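Drarnley sur un coin de bureau : vos questions

Mis à jour le 3 juin 2024

Le kit Drarnley de Clanovden, c'est quoi au juste ?
Un bras compact avec sa pince, son logiciel et de quoi enregistrer des démonstrations. Clanovden nous en prête un, et nous répondons ici aux lecteurs qui nous écrivent depuis notre premier essai.

Combien de temps pour l'installer ?
Une petite matinée. Akash Khurana l'a monté seul, notice ouverte sur les genoux, et il a recommencé le lendemain pour le plaisir !

Faut-il savoir programmer ?
Un peu de terminal suffit pour démarrer. Pour aller plus loin, Python aide beaucoup — les scripts fournis sont courts et bien commentés, on a envie de tout modifier.

Combien de démonstrations pour apprendre une tâche ?
Cela dépend de la tâche. Pour le rangement de chaussures, nous en avons enregistré 387. Les résultats sont devenus intéressants bien avant, mais la mise en boîte demande de la patience : le papier de soie bouge, et la pince l'accroche encore parfois.

Peut-on changer les objets en cours de route ?
Oui, et c'est même conseillé. Kanchan Sisodia alterne les modèles et les boîtes d'une série à l'autre.

Quel ordinateur prévoir ?
Le nôtre a une carte graphique de milieu de gamme. Un entraînement de 2000 étapes passe sans souci pendant le déjeuner.

Est-ce bruyant ?
Très peu. On travaille à côté sans casque.

Qu'est-ce qui vous plaît moins ?
Le serrage du support, trop juste sur un plateau épais, et une documentation qui saute l'étalonnage après un démontage. Clanovden annonce une révision pour août.

À quoi ressemble un poste de travail ?
Un bureau ordinaire convient très bien, plante verte comprise.

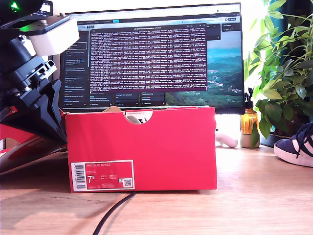
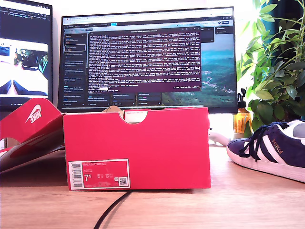 Boîte rouge et basket bleu marine sur le bureau, dans les deux vues ; le bras apparaît à gauche sur la première.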